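Moving the Brekmont Office to a New Operating System
Student project report by Yaa Baidoo and Tobias Haddad
Storkstead, June 1, 2026

When we started in January we thought the hard part would be the installing, and we had a lovely colour-coded plan for it (Tobias is very fond of a colour-coded plan). The office runs its bookings through an old program called Ospina, written for a much earlier system, and everyone there was fond of it and a bit nervous about losing it.

We tried two ways of keeping it going. The first was compatibility mode, which opened the program happily enough but lost the print menu. The second was a small virtual machine with the old system inside it, and that one printed properly on the first go! It did take up a fair bit of memory, so we added more to the front desk computer before going any further.

Next came the backups. We copied 1,125 customer records to the network drive, restored them to a spare laptop and compared the two sets. Five came back with scrambled accents in the names, and Zawadi Kioko helped us trace that to the export settings.
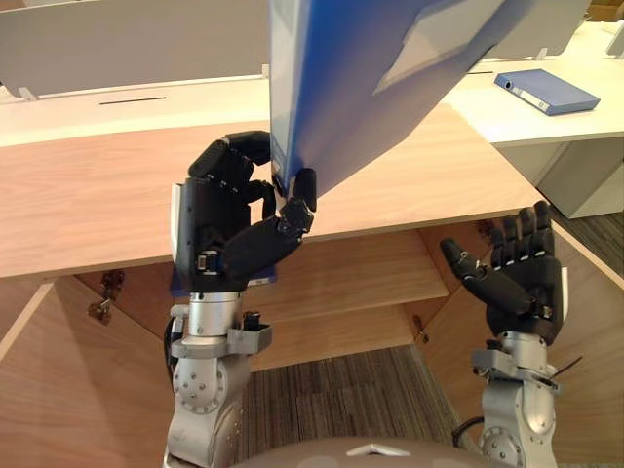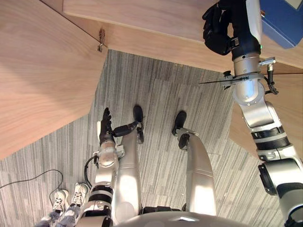

With the settings fixed we ran the restore again, and all the names came through as they should. The full job, emails and attachments included, took almost 2 hours over the office network, so we've set it to run overnight.

We'd still like to try the whole thing on the Steltmont branch computers, which are older again and have less memory to spare. Our warm thanks to Noemi Mbeki for her patience with all our questions, and for letting us restart her computer so many times.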